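Why does wood have stripes?

Hi, I'm Ginette! I used to think somebody painted the lines on my grandpa's desk (I was six, okay?). They're called grain, and they come from the way a tree grows. Every year a tree adds a new layer under its bark. Spring wood is usually paler and summer wood is darker, so you get rings. Slice the trunk the long way and those rings turn into lines! 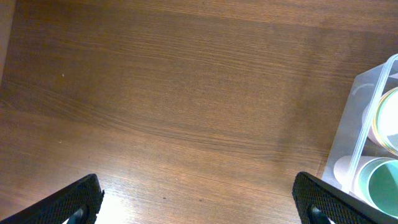 Wavy lines running across a brown tabletop.

Trees don't grow perfectly straight, so the lines wiggle. Where a branch poked out, they bend right around it and you get a knot. My favorite knot in Ulwood looks like an owl!

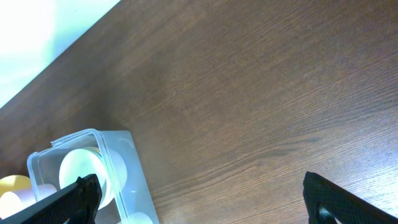

Fine grain, packed close together.

Want to try it? Put paper over a rough board, rub it with the side of a crayon, and watch the lines pop up. I've made 50 rubbings so far, and my fridge is completely full.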